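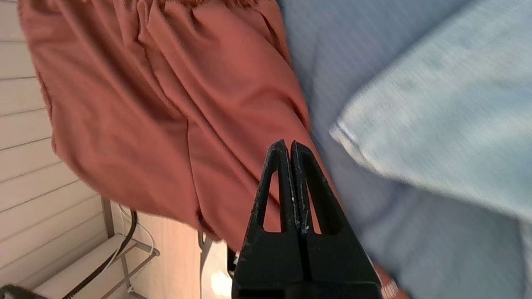
Elasticated waist

From the Rastham Household Encyclopedia, entry written and looked after by Safta Iordache. Last gone over 24 April 2020.

An elasticated waist is a waistband that stretches, made by running elastic through a fabric tube or sewing it straight on to the cloth, so that a pair of shorts, a skirt or some pyjama bottoms can be pulled on and off without a zip or a button. It's the most forgiving way of holding up a garment that I know of, and I've been mending them for long enough to have strong feelings (you'll find those mostly under "Hanging", so skip ahead if you've only come for an argument).

The word "elasticated" is the British one. American patterns say "elastic waist" or "pull-on", and you'll need to search for both if you're after an old pattern. "Drawstring waist" is a separate entry, though plenty of sports shorts have a cord and elastic together and could sit in either place.

How it's made

There are two sorts you'll meet at home. The first is the casing, where the top of the fabric is folded over and stitched down to make a tunnel, and the elastic is threaded through with a safety pin. The second is the sewn-on band, where the elastic is stretched as it goes under the needle and the cloth gathers up when it's let go. Shop-bought shorts are very often the second kind, and you can tell by the rows of stitching going right through the band.

Both kinds ripple when they're at rest. The ripples are simply the spare cloth! A waist has to open wide enough to get over your hips and then come back in, and all that extra width has to go somewhere. Thin synthetics bunch into small tight ripples and drop into soft folds underneath, whereas heavy cotton makes fewer, fatter ones and stands out from the body a bit, which is lovely on a skirt and less lovely on me.

For a casing I cut the tunnel a finger's breadth deeper than the elastic looks as if it wants. Too snug and it won't thread. Too roomy and the elastic rolls over on itself and spends the rest of its life as a rope. If yours has already rolled, stretch the waist out flat, smooth the elastic back and put a short line of stitches down through everything at each side seam. Ten minutes, and it cures nearly all of them.

Hanging

Now then. The old laundry handbooks I grew up with tell you to fold anything with elastic in it and keep it in a drawer, on the grounds that hanging drags the waist out of shape. I think that's quite right for wet wool and far too fussy for a light pair of summer shorts. They weigh next to nothing. I hang mine, I've hung them for years, and the ones that have given up are the ones that went through a hot tumble dryer.

What does matter is how you hang them. Clip hangers are best, with a clip at each side of the waist and the band pulled just taut enough that it doesn't sag in the middle. Don't stretch it right out to the ends of the hanger and leave it like that over the winter, as you'd be asking the elastic to hold its breath until July. If you've no clip hangers, fold the shorts over the bar so the waist hangs down one side and the legs down the other, or loop them over a hook by the little tape if they have one.
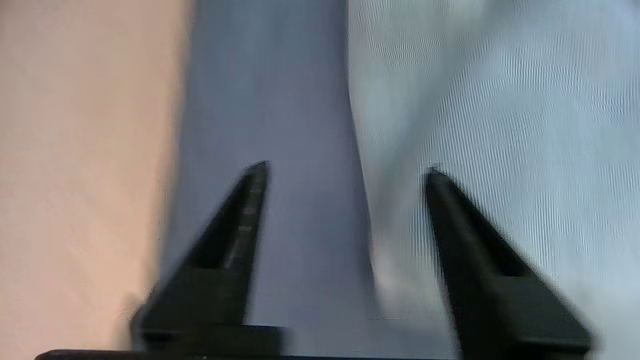
Slippery fabric slides off bars, of course. I wind a bit of ribbon round the bar for those, and Annick Guillot swears by wide rubber bands, which do grip better but leave a mark on pale things if you forget them. Velvet-covered hangers work too, and they take up less room, though I find them a nuisance when I'm in a hurry and the cloth won't let go.

Leave some space on the rail if you can. Cloth that's squashed from both sides comes out with a second set of creases on top of the ones it was meant to have, and then you're ironing near elastic, and I'd rather you weren't.

Washing and drying

Follow the label, and if the label has faded to nothing (they do, and they always seem to go first on the shorts you wear most) wash at 40 or below. Turn the garment inside out and do up any cord so it can't escape. Fabric softener is best left out with stretchy things, and so is bleach.

Dry them on a line or an airer with the waist uppermost and spread, so that the doubled part gets some air. The band is always the last bit to dry. I squeeze it between finger and thumb before putting anything away, and if it feels the least bit cool it goes back out. For ironing, do the legs or the skirt up to just below the gathers and stop there.

Replacing the elastic

You'll know when it's time. The waist stays wide after you've pulled it, or it crackles when you stretch it, or you find yourself walking with one hand on your hip.

With a casing, unpick a short gap near the back seam and pull out the old elastic. Pin the new piece to one end of it first and it will follow the old one round on its own! Overlap the two ends, try the garment on before you commit, then stitch a small square through the overlap and close the gap. With a sewn-on band it's more work. You can unpick the lot, and I have, in front of a very long film, or you can cut the band off altogether and make a casing out of matching cotton, which changes the look a little but lasts.

Cut new elastic a touch shorter than your waist and stretch it a few times in your hands before you measure. Fresh elastic relaxes a bit on its first outing, so a waist that feels slightly firm on the day will be comfortable by the weekend.

See also: Airers; Casing; Clip hangers; Drawstring waist; Hems, frayed; Skirts, storing; Wardrobe rails.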